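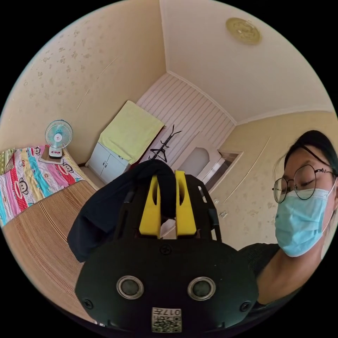

Figure 4. Label with a square code and the digits 017, upside down.

Home Journals Current Issue Archive Submit Search

4. Errors in hand-copied label numbers

4.1 Source of the records

The records examined in this section come from the equipment storerooms of the Dinider district, where each loan and return is entered by hand in a paper ledger and later typed into the Cassim inventory system. The clerk copies the printed number from the item label into the ledger. A second number, assigned when the item was bought, is already held in Cassim and can be recovered from the loan slip. Comparing the two gives a check on the copied number that does not depend on anyone's memory of the loan.

A total of 3,683 ledger entries from 16 storerooms were usable. Entries were dropped if the loan slip was missing, if the ledger page had been rewritten, or if the item had been relabeled between loan and return. The entries were made by 18 clerks, most of whom worked at a single site. Two storerooms used the older Drutent label stock, which has a narrower typeface and less white space between the number and the code. Those entries are kept in the main count and are also treated separately in Section 4.4.

Of the usable entries, 261 held a label number that did not match the number recovered from the slip. The overall mismatch rate is therefore 7.1 percent. It should be read as a lower bound, for reasons given in Section 4.5.

4.2 Classes of error

Each mismatch was placed in one class by Akanda and Weerakoon, working apart, with disagreements settled by Abella. The classes were fixed before coding began and follow the order used in our earlier work on parcel numbers. A dropped digit is any entry shorter than the true number that can be made correct by inserting digits. A swap is an exchange of two neighboring digits. A substitution replaces one digit with another and leaves the length unchanged. A reversal is an entry that matches the true number when read from the opposite end, with or without the rotation of individual digits.

The last class needs some care. When a number is turned through half a circle, the digits 0 and 8 keep their shape in most typefaces, and 6 and 9 trade places. A 1 is usually still readable as a 1. The digits 2 and 5 hold their shape only in squared, segment-style type. The digits 3, 4, and 7 do not produce a standard digit at all, although a hurried reader may accept an inverted 7 as a poorly printed L or 1. It follows that a number made up only of 0, 1, 6, 8, and 9 can be read upside down without giving the reader any sign that something is wrong. A number with a 4 or a 7 in it carries its own warning.

Dropped digits were the most common class. They fell mainly at the end of the number, and they clustered in storerooms where some items carried three-digit numbers and others carried four. A clerk used to three digits had no reason to look for a fourth. Swaps came next. Full reversals were rare, and all of them involved numbers without a warning digit, as the account above would predict.

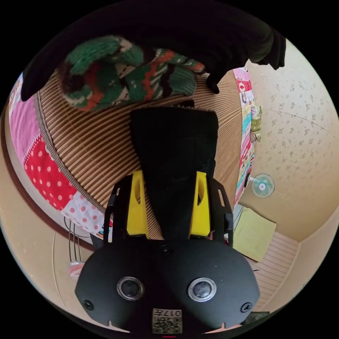 Nazma Sarkar objected, on reading a draft of this section, that the low count of reversals says little about how often labels are read upside down. A clerk who notices an inverted number may simply tilt the head, turn the item, or work the digits out one at a time, and any of these could slow the entry or lead to an error of another class. We accept the point. The ledgers record what was written and give no account of how the reading was done, so a swap made while mentally turning a number cannot be told apart from a swap made while reading it upright.

4.3 Direction of reading

To get some purchase on the question, Uddin noted the usual storage position of the items at the Nerura storeroom and recorded whether the label would be upright or inverted to a person standing in the aisle. Entries for inverted labels showed more swaps than entries for upright ones. The share of dropped digits was nearly the same in both groups. This pattern is in line with the objection above, but it comes from one site with its own shelving and its own habits, and we do not test it formally.

Leading zeros formed a separate problem. Several clerks left them out as a matter of course, on the view that a zero at the front of a number adds nothing. Cassim stores the label number as text and treats the short and long forms as different items. We counted an omitted leading zero as a mismatch under dropped digits. Readers who prefer to treat it as a formatting choice will arrive at a lower rate.

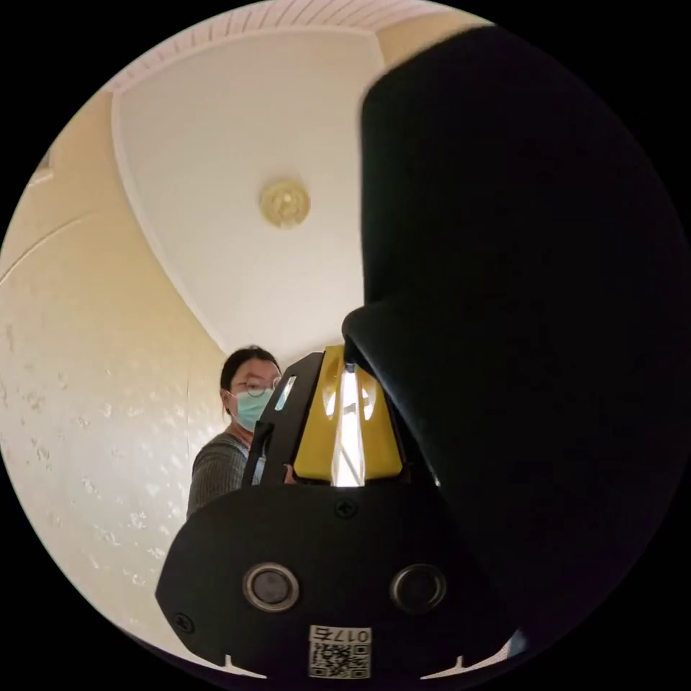 Figure 5. Label with the text 0175, upside down, and a square QR code.

4.4 Label stock

Entries from the two Drutent storerooms had a higher rate of substitutions, chiefly 3 for 8 and 5 for 6. The narrow typeface closes the gaps that separate these pairs. Position of the number relative to the code had no clear effect on any class of error, though the comparison is weak: storerooms with the number above the code were also the larger ones and had more experienced clerks.

Wear was not recorded. Abella's notes from the May visits mention rubbed labels at both Drutent sites, and it is possible that part of the difference assigned here to typeface belongs to wear.

4.5 Limits of the comparison

A mismatch was found only when the loan slip survived. Slips were more often lost for short loans made at busy times, and busy times are when copying errors might be expected to rise. A second limit is that a wrong number which happened to match another valid item could have been corrected by a clerk during typing, leaving a clean record in Cassim and an altered ledger page. Such pages were dropped under the rule in Section 4.1. Both limits push the measured rate down.

The entries are also not independent. A clerk who misread a label at loan often copied the same wrong number at return, looking back at the earlier line in the ledger. Section 5 repeats the main comparison with return entries removed.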